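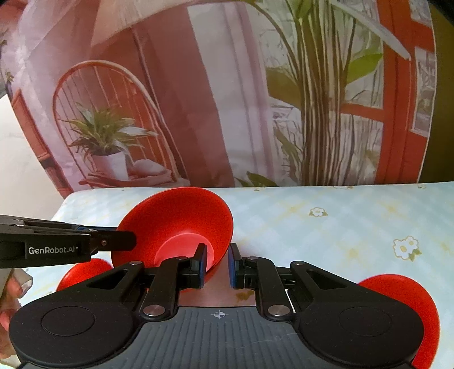 How to Wash and Press a Light Printed Tablecloth

Pale cotton cloths with a small check or flower print show every spill, and they fade quickly if you treat them like bath towels. The method below works for everyday cotton and cotton-blend cloths. Don't use it on silk, or on anything with hand embroidery.

What you need

Mild liquid detergent
White vinegar
A soft brush or old toothbrush
A large basin or a clean bathtub
An iron and a pressing cloth

Treat the spots first

Clear the table, take the cloth outside and shake it. Lay it over a white towel and go over it in good light. Coffee and tea marks should be dabbed with cool water and a drop of detergent, working from the outside of the mark toward the middle. Leave for 5 minutes and rinse from the back. For grease, use detergent alone and brush gently along the weave.

Test the print on a corner of the hem before you go further. If color comes off on a damp white rag, wash the cloth by itself in cold water.

Wash

Fill the basin with cool water and add a capful of detergent. Push the cloth under, swish it, and let it soak for some 200 seconds, no more for a dark print. Rinse until the water runs clear. Add two tablespoons of vinegar to the last rinse.

In a machine, use the delicate cycle with a low spin. Skip the bleach, even on a cream background.

Dry and press

Roll the cloth in a towel to get the water out, then hang it in the shade with the long edge over the line. Bring it in while it is still slightly damp. Iron on the wrong side at the cotton setting, starting in the center. Blends need a cooler iron.

Let it cool flat before folding. I fold mine in three lengthwise and roll it, which leaves fewer creases to press out next time.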